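Tavine Hand-Held Demonstration Gripper, Pair

Manufacturer: Turside
Order no. 2618
Page updated 4 Jun 2018

The Tavine is a two-finger gripper carried in the operator's hand. It records a manipulation task as a person performs it, with no robot arm present, and the recording is then used to train an arm fitted with the same fingers. Units are sold singly or in matched pairs. The pair is intended for two-handed work such as folding, bagging and bed making.

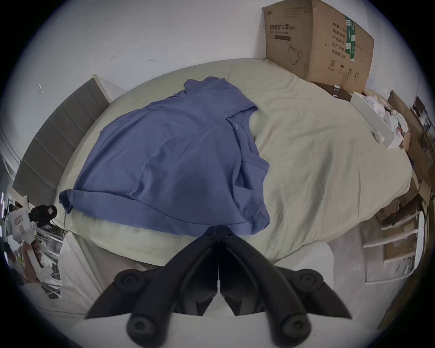
Finger opening is read directly at the joint and stored with each video image. The camera looks forward over the fingers through a fisheye lens, so the fingertips and the surroundings are recorded together. Hand position is computed afterward from the video and the inertial data. Fixed features in the room help this step; large blank surfaces do not.

Weight per unit: 800 g
Maximum opening: 104 mm
Finger color: matte black
Recording: internal card, one per unit
Synchronization: by cable or by on-screen code at start of session

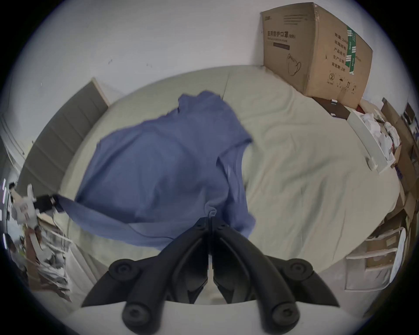
Two units recording at the same time must share a clock. Run the synchronization step again after any battery change. Files from both hands are merged in Clendavel, the desktop software supplied with the pair, which also trims idle time and marks each grasp — the marks can be edited by hand.

Eckhard Steinbach's application note 363 covers cloth in detail and is included with the software. It recommends slow closing and a short hold before each lift.

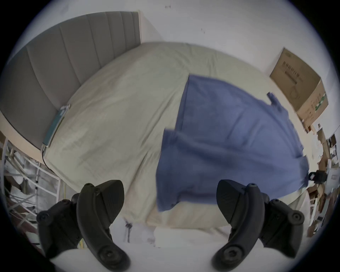
Finger choice depends on the material. The standard fingers end in a blunt tip with a textured gripping face and suit most woven and knitted goods. For a flat piece of cloth on a soft surface such as a duvet, approach an edge with the fingers wide open and the lower edge of the cloth between the tips. Thin sheet and film call for the Cui soft pads, ordered separately. Check the finger bolts before each session. A loose finger shifts the opening reading, and recordings made in that state cannot be corrected later.

Supplied with the pair: two grippers, two chargers, sync cable, Clendavel license for one computer. A left-hand trigger version is planned for December.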